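Land Use and Housing Policy
Unit 9: Land readjustment and the serviced plot
Instructor: Damian Zürcher

Scope. These notes cover how a public authority turns irregular farm parcels at the edge of a town into building plots with roads and drains, without buying the whole area first. Expropriation was covered in Unit 7 and is not repeated.

Basic mechanism. Owners inside a boundary pool their parcels. The authority redraws the layout, takes a share of the land for streets and open space, and returns a smaller plot to each owner. The share given up is the contribution ratio. A second deduction, the reserve land, is sold to pay for the works.

Worked case: Linness. The Linness scheme covered 13 hectares. Streets and drains took 2 hectares, and another 2 were held as reserve. The remaining 9 went back to the owners. Total deduction is therefore 4/13, or 31 percent. The owners' test is whether the value per square meter rises enough to offset the smaller area. Here the price must rise by a factor of at least 13/9 for an owner to break even. 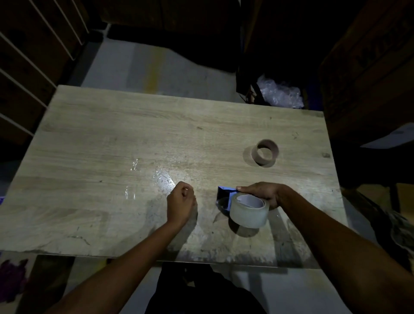 Valuation can be by area or by value. Return by area is simple to run but favors parcels that already front a road. Return by value corrects this and needs two appraisals, one before and one after. Disputes mostly concern the first appraisal.

Consent rules. Some statutes require a majority of owners, others a majority of the land area, others both. Where one holder has most of the land, an area-only rule gives small owners no say — compare Cakton, where this was litigated, with Linness, which used both tests.

Tenants. The standard model deals with title holders only. Renters and informal occupiers get nothing unless the scheme says so.

Reading: the Cakton ruling, sections 2 and 7. Bring the Linness plot table to the next session.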